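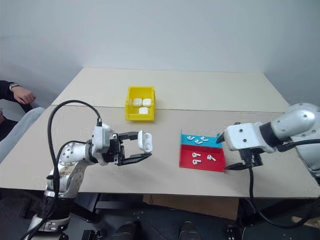 Trusport 小規模ブランド助成 中間報告(2回目)
ブランド名:Ponon
対象:クレンジングバーム「Veloso」の処方見直しと詰め替え化

いつもお世話になっております、Pononです。前回の報告が「まだ何も決まっていません」をひたすら引きのばしたような文章だったので、今回はちゃんと中身があるぞ!という気持ちで書いています。長くなりそうなので、お茶でも飲みながら読んでいただけるとうれしいです。

まず処方のこと。

前回お伝えしたとおり、Velosoの旧処方は冬になるとカチカチになるという苦情をずっといただいていました。スパチュラが立つ、とまで書かれたレビューもあります(立ちました、うちの洗面所でも)。夏は夏で、窓際に置くと表面がゆるんで、そのあと固まるときにザラッとした粒が出る。肌に害があるものではないのですが、顔にのせるものがザラッとしたら、やっぱり嫌ですよね。

製造をお願いしているFloltcombeのラボと相談して、シアバターの量を減らし、かわりに米ぬか由来のワックスを少し足す方向で試作を重ねました。試作は4番まで進んでいます。1番はやわらかすぎて、バームというよりほとんどオイル。2番は固さは文句なしだったのに、すすいだあとに膜が残る感じがして、私は好きだったんですが、モニターさんの評判がいまひとつでした。乾燥肌の人には「しっとりする」、脂性肌の人には「落ちた気がしない」と、きれいに割れました。3番は香りを入れたら分離気味になって、写真を撮る間もなく却下。で、4番です。これがいい。指ですくったときにすっと入って、頬にのせて3回くらい円を描くとオイルに変わります。ウォータープルーフのマスカラはさすがに一度では無理ですが、日焼け止めと普段のファンデーションなら問題なく落ちました。

粒の問題については、冷蔵庫と暖房の前を行ったり来たりさせる意地悪なテストを続けています。今のところ4番では粒を見ていません。ただ、夏を越していないので、ここはまだ「解決しました」と書かないでおきます。ラボの恒温槽での試験結果が出たら、最終報告に表をつけます。

次にモニターの件です。

募集したのは200名で、ありがたいことに枠は埋まりました。アンケートはウェブで、使いはじめと使い切りの2回お願いしています。使い切りのほうまで答えてくださったのは、現時点で73名。少ない、と思われるかもしれません。私も最初に数字を見たときは「えっ」と声が出ました。でもよく考えたら、容器が大きいんです。毎晩使ってもなかなか減らないサイズを送っておいて、早く使い切ってくださいというのは無理な話でした。次回からは小さい容器で配ります。締め切りもひと月のばしたので、残りの方の回答はこれから入ってくる見込みです。

いただいた声を少しだけ。

「香りが落ち着いていて、夜に合う」
「ふたが開けにくい。お風呂場で手がすべる」
「目に入ってもしみなかったけれど、しばらく視界が白くなる」
「夫が勝手に使っている」
「前の香りに戻してほしい」

最後のご意見、実はけっこう多いです。旧処方のラベンダーが好きだったという方が思っていた以上にいらして、正直なところ迷っています。新しい香りはベルガモットとヒノキで、私自身はこちらのほうがずっと好きなんですけど、私の好みで作るなら助成金をいただく意味がないので……。今は無香料を基本にして、香りつきを季節ごとに出す案を考えています。無香料ならラボの手間も減りますし、敏感肌の方にもすすめやすい。この件は、次の面談のときにぜひご意見を聞かせてください。

ふたについては完全にこちらの見落としでした。オイルのついた手で開けるものなのに、つるつるの丸いふたを選んでいたという。側面に縦の溝が入ったものを取り寄せて、自分の手を油まみれにして何度も開け閉めしました。見た目は少し野暮ったくなります。でもお風呂場で床に落として泣くよりはいい、と思って切り替えることにしました。

詰め替えの話もします。申請書でいちばん力を入れて書いたところなのに、いちばん遅れているところです。すみません。

当初の予定は、内側のカップだけを取り替える方式でした。ところが見積もりをとってみると、内カップの型代が思っていたよりずっと高い。しかも既製のカップだと外容器との間にすき間ができて、そこに水が入ります。洗面所で使うものでこれは困る。そこで今は、パウチに入ったバームを湯せんでゆるめて、洗って乾かした容器に流し込んでもらう方式も並べて検討しています。手間はかかるんですが、モニターさんに聞いたら「楽しそう」という方が意外といて、お菓子作りみたいでいいかも!と盛り上がったりもしました。

ただ、衛生面はちゃんとしないといけません。容器の洗い残しに水分があると傷みやすくなりますし、お湯の温度が高すぎると香りもとびます。説明書を文字だけで作ったら、友人に渡した時点で読んでもらえませんでした。絵を入れた一枚ものに作り直しているところです。Floltcombeのラボにも、流し込んだあとの保存試験をお願いしました。結果次第では内カップ方式に戻ります。どちらに決まっても、外容器は今のものを使いつづけられるようにする、という点は変えません。

お金のこと。

助成金の使い道は、試作費、モニター用の製造と発送、容器のサンプル代が主です。発送費が予算を超えました。バームが溶けないようにと、暖かい地域あての分に保冷の箱を使ったのが原因です。逆に撮影費はほとんど使っていません。自宅の窓辺で自分で撮っています(それなりに見えるんですよ、これが)。このため、撮影費の残りを発送費にまわしたいと考えています。変更届は別便でお送りしましたので、ご確認をお願いします。容器の型代については、方式が決まるまで手をつけません。

売り場のほうは少し動きがありました。地元の雑貨店さんが、発売したら置いてもいいと言ってくださっています。日曜に店先をお借りして、手の甲で試してもらう小さな会もやりました。油性ペンで線を書いて、バームで落としてもらうだけの会です。お子さんに大人気でした。お子さんはお客さんではないのですが、横で見ていたお母さんやおばあちゃんが「あら、私も」と手を出してくださるので、これはこれで良かったのかなと。気づいたのは、最初の質問がほぼ「すすぎはいるの?」だったこと。パッケージの正面に「洗い流すタイプ」と大きく書くことにします。今まで裏側の、あの小さい字の中に書いていたんです。

それから、表示の文言で一か所ご相談があります。試作のラベルに「毛穴すっきり」と書いていたところ、ラボの担当の方から、言い回しを見直したほうがいいのではと指摘をもらいました。洗って汚れを落とす、という範囲をこえて読まれないような書き方を探しています。今の候補は「一日のメイクをやさしくオフ」。地味です。地味ですが、嘘のない言葉なので気に入りはじめています。そちらで過去に似たケースがあれば、どう直されたのか教えてください。

このあとの予定はこんな感じです。

・4番の処方で保存試験を続ける
・モニターの残りの回答を回収、集計
・詰め替え方式を決めて、説明書を完成させる
・溝つきのふたで最終サンプルを作る
・12月に先行販売分の製造を発注

12月の発注がずれこむと、いちばん売りたい乾燥の季節を逃してしまいます。なので詰め替えの決定が間に合わない場合は、本体だけ先に出すつもりでいます。申請時の計画では同時発売としていたため、この点が助成の条件にふれないかどうか、お返事をいただけると助かります。

新しい試作を小さい缶に詰めたものを、報告書と一緒に送ります。ラベルが手書きなのはご容赦ください。使ってみての感想は、ひとことでも、辛口でも大歓迎です。

Ponon 代表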